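Why Do You Remember Things That Never Happened?

Think about your last birthday. Got it? Good. Some of it is probably wrong.

Don't feel bad. Everybody's memory does this, including your teacher's and definitely your uncle's.

Most people imagine memory works like a video. You press play and out comes the day at the beach, exactly as it was. Psychologists, the people who study how minds work, think it is more like telling a story again. Your brain keeps a few bits (sand, a seagull, someone crying about a sandwich) and fills in the rest each time with good guesses. It does not mention which parts are guesses.

Sometimes a guess sneaks in and stays. Then you have a false memory. It feels just as real as the true ones, and that makes it very annoying in arguments.
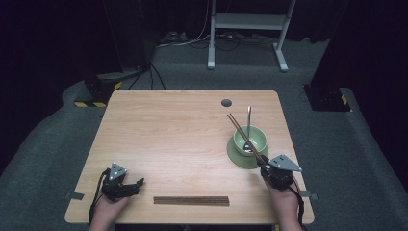
Photo: Amos Abernathy / Cilta

Want to fool your family? Read this list aloud, slowly:

bed, pillow, blanket, dream, yawn, nap, snore, night, tired, pajamas

Now talk about something else for 3 minutes. Then ask everyone to write down the words they remember. Look for "sleep." Plenty of people will write it, and some will insist they heard you say it. You didn't. Go back and check. We'll wait.

What happened? All those words are friends of "sleep." When the brain hears them, it starts thinking about sleep too, and later it can't tell a word it heard from a word it only thought of.

Other people can slip things into your memory as well. Suppose your cousin says, "Remember when you fell in the pond?" The first time, you say no. By the third family dinner you can practically feel the mud. Your cousin may have been the one in the pond.

So is memory useless? No. It gets the main idea right most of the time, and you can find your way home and know your own dog. It's just a bit careless with details — like a friend who tells great stories and is never sure what year it was.

If something really matters, write it down the same day. Then you can be right at dinner.

Words by Eldana Tamiru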